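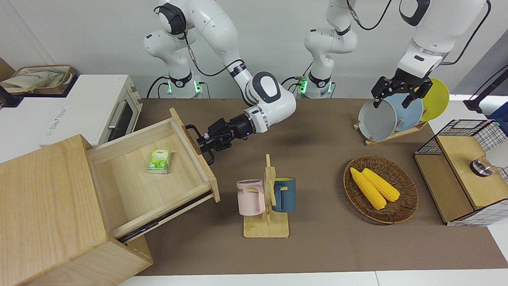

4 min read

Two arms, one planner: speaker notes, 26th June

Ciarán Lenihan, Budport controls group. Cleaned up a bit after the talk, not much. Slides are on the shared drive.

Opening

Say hi, say who I am, skip the company slide. Straight in with the kitchen table.

Right gripper has the front of the drawer, left gripper has the rim of the gray plate. Leave it up a while, let people look. Ask: which arm is the planner thinking about? Wait for answers. Most will say the drawer. Right answer for our stack is both, and that costs us.

Old stack (Flerden) planned one arm at a time. Right arm goes, left arm frozen, swap. Easy to debug. Slow, and dumb near the middle of the table where the mug tree is. New stack is Akel. One joint space, both arms, one collision world.

Why drawers are annoying

Drawer is not an object you pick up. It's a constraint. Once the fingers close, the hand can only go where the slide lets it. Planner has to know the axis. If the axis is off by a little, the arm pulls sideways, the slide binds, force climbs, we trip the limit and everything stops.

What we did first – axis from the CAD model. Works until someone bumps the cabinet. Someone always bumps the cabinet.

What we do now – start from the vision estimate, pull a tiny amount, read the wrist forces, fit the axis again, keep pulling. Refit every 46 control ticks. Number came out of a sweep, no theory behind it, say so if asked.

Compliance stays soft sideways, stiff along the pull. We had this flipped for most of May. Sign error in the frame transform. Tell this one quick, it gets a laugh but dont let it run.

The collision world changes when you open stuff

Slow down for this part, people missed it at the dry run.

Open drawer is a big box sticking out over the table that wasn't there at plan start. Mug tree is right next to it. A static map made at the start of the task is wrong the moment the drawer moves. Flerden used a static map. We hit mugs.

Akel ties the drawer geometry to the estimated opening. Drawer moves, box moves, left arm's plan gets checked again against it. Full recheck was 325 ms when we began, way too slow to do live. Now we only recheck the links that can reach the changed volume. Four workers, one per chunk of the trajectory. Good enough to run in the loop.

Someone will ask about GPU. Answer: tried it, copy time ate the gain, may go back.

Perception from the head

Head view is where the planner gets most of its truth. Look where the right arm is – straight up the middle. It covers table we would like to see. So we keep a memory of what was behind the arm before it moved in, with a confidence that drops over time. Confidence too low, planner asks for a look before it commits. Peeking is an action like any other, has a cost.

Handle: black bar on light wood, segmentation is easy on this one. Don't oversell it. Van Wijk cabinet in the other lab has a wood handle on wood and we still miss it a lot.

Drawer contents: little green and white package sitting inside. We want the pose of that before the hand goes in, and you only see the inside properly from above. So the head view owns inside the drawer, the fixed camera owns the rest of the table, and where they disagree we take the one with the smaller covariance. Boring rule. Tried a learned one, was worse on plates.

Plates: thin, upright, seen edge-on half the time. Depth is bad at the rim. We fit a disc and trust the fit over the points.

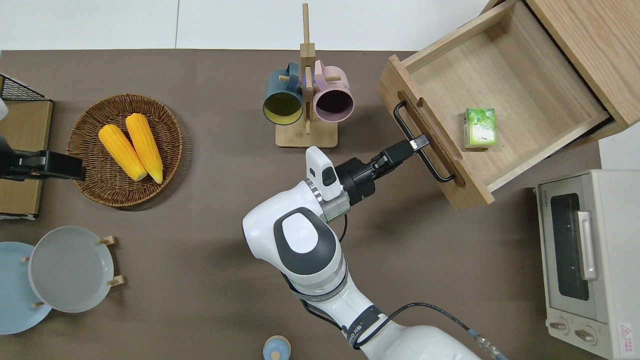 Logging and replay

Boring slide, most useful slide. Dont skip even if short on time.

Every plan is saved with the world it was planned in, seed included. 1763 plans in the replay set at the moment. Any merge to the planner reruns all of it. If a plan that used to pass now fails, merge is blocked until someone opens it in the viewer and says why.

Caught the frame sign error this way, late, becuase we only turned replay on at the end of May.

Show the viewer if the laptop behaves. If not, talk over the static slide.

Still broken

Regrasp with the drawer half open. Planner wants to let go and come back from the other side, long way round, over the mugs.

Time sync between the two cameras. Drifts on long runs, we restart the driver. Yes, really.

Letting go of the plate – release timing is hand tuned per rack.

Questions

Repeat the question for the back row. Safety questions go to the limits slide. If someone asks for code: planner core no, replay tool yes, after the summer, give them my email.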